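Potato salad for a long table

I have been meaning to write this one up since the first really warm week of June, when Haf Wogan called to ask if I would bring "that potato salad" to her mother's birthday lunch, and I had to admit that I had never once made it the same way twice. So I have spent the better part of a week eating potatoes (no complaints from anybody in this house!) and I think I finally have a version I can stand behind.

It started out as my aunt's recipe, which was mostly mayonnaise and sweet pickle and a great deal of paprika on top. I loved it as a kid. These days I want something sharper, so I have gone over to mustard and vinegar and a big handful of dill, with only enough mayonnaise to hold the whole thing together. Golshifteh Moradi gave me the idea of putting the vinegar on while the potatoes are still steaming hot, and that one change did more for the salad than anything else I tried.
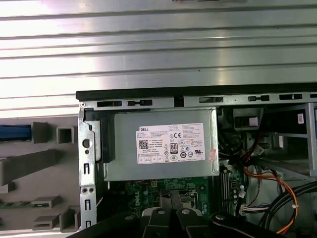
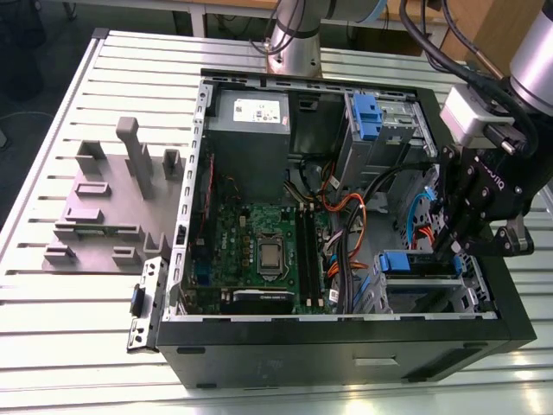
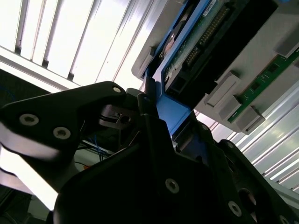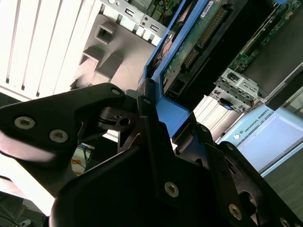 Now, the potatoes. You want 800 grams of small waxy ones, skins on, and they need to go into cold water with plenty of salt. Bring them up slowly and let them simmer until a knife slides in easily, which in my pot takes 18 minutes. Drain them and leave them in the colander with a dish towel over the top for a bit. When it comes to cutting, I like thick slices, and I lay them out in lines across a big platter, as straight and close together as the ridges on that silver table with the open computer on it, so that every slice gets its share of vinegar. If you pile them in a bowl the ones on the bottom get soaked and the ones on top get nothing.

For the dressing, stir together 3 tablespoons of cider vinegar, a heaped spoonful of grainy mustard, a pinch of sugar and a good grinding of black pepper. Spoon half of it over the warm slices and walk away. Make some coffee, call your sister. Once the potatoes have cooled down, mix the mayonnaise into what is left of the dressing and fold everything together in your biggest bowl - gently, with your hands if you don't mind the mess.

Then come the extras. I use two sticks of celery cut very fine, half a red onion that has sat in cold water for a while, a spoonful of capers and all the dill you can spare. Arwel Owen puts chopped boiled egg in his and swears by it, and I have had it at his house and gone back for seconds, so please do that if you like egg. I tried radishes too. They were pretty for an hour and then they turned the whole bowl pink, so eat it fast if you go that way.

It keeps until the next day in the fridge with a plate over the top, though it will want a splash more vinegar and some salt before you serve it. We had the last of it cold on the back steps with leftover chicken, straight out of the bowl with two forks. Next week I want to try the same dressing on green beans.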